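Início | Galerias | Pesquisar neste site… OK

Torre aberta, bancada cheia

Há quem colecione selos. Eu abro computadores que já ninguém quer e chamo a isso arrumação. A torre desta galeria passou uns anos debaixo de uma secretária da Derbridge, a aquecer os pés de alguém, e chegou-me em dezembro com 400 gramas de pó e um autocolante a dizer «NÃO DESLIGAR». Desliguei.

O Shadi Chidiac, que partilha a oficina comigo, defende que um computador só se conhece deitado de lado. Na dúvida, deitamo-los todos.

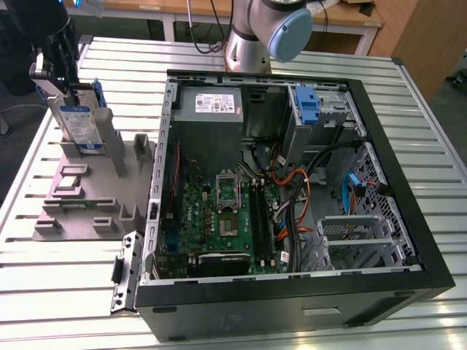
Durante anos guardei as peças em caixas de bolachas, sistema que recomendo a quem goste de procurar memórias entre migalhas. Agora há suportes. O disco rígido fica de pé, muito direito, com a etiqueta branca virada para fora e os clipes azuis da gaveta a espreitar dos dois lados, como orelhas. O processador tem direito a um lugar só para ele e a memória, verde e fininha, deita-se ao comprido. Já o suporte metálico perfurado ficou na mesa, encostado à torre — a arrumação tem limites.

A fonte de alimentação é o costume: grande, cinzenta e dona do seu canto. Fica para a próxima galeria, se o Shadi encontrar a chave de fendas que jura ter-me devolvido.

5 comentários | 29 partilhas

© Oficina Clernavura | Contacto | Voltar ao topo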